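Warkport Drum Circle — questions we get asked a lot

Updated October 2024. If yours isn't here email Signe or ask at the door.

Do I need my own drum?
No. We've got 15 to lend, first come first served. Bring one if you have it.

Do I need to have played before?
No. Plenty of people start from nothing. First half is slow and Ruairí goes over the basic strokes every time, so you can miss a few weeks and not be lost.

Where is it and when do doors open?
Flostura Hall, side entrance, up the ramp. Doors 15 minutes before we start. Main door stays locked in the evenings, please don't bang on it, the choir is in there.

What does it cost?
£5 a session, £3 if you're under 18 or not working. Cash or card. No need to book.

Can children come?
From 13 on their own, younger with an adult who stays. Ear defenders for little ones, we have a couple of pairs but not enought for everyone.

What sort of drums do you use?
Hand drums mostly. Goblet-shaped ones, a few frame drums, one big bass drum that takes two people to carry. Shakers and bells in the blue crate. No sticks on the skins please.

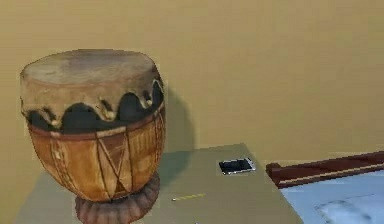 Goblet-shaped hand drum, hide head.

My drum sounds dull. Is it broken?
Probably not. Hide goes slack in damp weather and tightens when it's dry. Leave it indoors overnight and try again. Not on a radiator, not by the fire — that's how heads split. If it's still flat after a few days the cords may want pulling. Ruairí Corrigan will look at it after the session, bring it early if you can.

Who do you use for new heads?
Blomqvist, on the quay. Allow 3 weeks, longer before June because of the festival. Ask for a price first, it depends on the size.

My hands hurt. Normal?
A bit of tingling the first time, yes. Real pain, no. Take your rings off (they also wreck the skins) and hit less hard. Most beginners hit far too hard.

Is there parking?
Five spaces behind the hall, usualy gone. Try Gutov Street, free in the evening.

Can we hire you for a wedding or school day?
Sometimes. Email Signe Eklund with the date, the place and how many people. We don't do outdoor things in the rain, see above about damp skins.

Can I just come and listen?
Yes. Chairs along the back, tea at the break. You'll likely be handed a shaker.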